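Stop putting the alarm in the cloud

Tue 9 July

I've spent most of my working life around cold rooms, incubators and the little boxes that watch over them, and I've become a terrible bore on one subject. I think an alarm should make a noise. A proper one, in the room, from a thing you can walk up to and swear at.

What set me off this time was the new monitoring gear at the Breneck lab, where I do a bit of contract work. The old system was a Ramex controller on the wall with a two-line display, a key switch and a buzzer that could strip paint. It was ugly and everyone hated it. Last October it was swapped for a Flison gateway, which is a very handsome white slab with no buttons at all. If a fridge drifts out of range, the probe tells the gateway, the gateway tells a server somewhere, and the server sends a message to whoever is on the roster. Lovely, as long as every link in that chain is having a good day.

Two weeks after it went in, the building lost its internet over a long weekend. The fridges were fine, as luck would have it. But a door seal had gone on one of the small freezers, and it crept up a couple of degrees with nothing in the corridor making so much as a peep. The log was beautiful, mind you. Once the network came back we had a gorgeous colour graph of the whole thing.

I'm not against remote messages. I like them! Getting a text at home beats getting a phone call from a security guard who can't tell you which unit is beeping. My gripe is that the local part has been quietly dropped, as if it were a luxury. A buzzer and a red light cost next to nothing. So does a relay output, and a relay is what lets you wire the thing to the building panel you've already got.

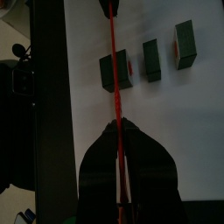 Mohammadi wrote to me after I'd had a grumble along these lines before, and reckoned I was being unfair. Buzzers get silenced, was the argument, and then they stay silenced for months, whereas a text message lands on a person with a name and the system keeps a record of who answered it. Put a loud box in a busy lab and someone will have tape over the sounder by Friday.

Fair enough. I've peeled off that tape myself. But I'd say the tape tells you the limits were set wrong. If the thing screams every time somebody restocks a shelf, of course people gag it. Set a sensible delay, roughly 2 minutes on a door and longer on a probe sitting in glycol, and most of the nonsense goes away. The Ramex would let you do that from the front panel, if you could find the key.

Which brings me to my other moan – settings. On the new unit you can't change a threshold without logging in to a web page, and only two of us have the password. I was standing right beside the freezer, thermometer in hand, and I had to go and find a laptop. That's daft. Lock it down by all means, but let the person at the equipment read the set point, see the current value and acknowledge the alarm without asking permission from another postcode.

So if you're choosing a system this year, ask the rep to unplug the network cable during the demo, then warm up a probe in your hand and wait. If the answer is a long chat about uptime, I'd keep shopping. And ask what happens when the power goes as well, because the battery is often an optional extra, listed in very small type near the back of the quote.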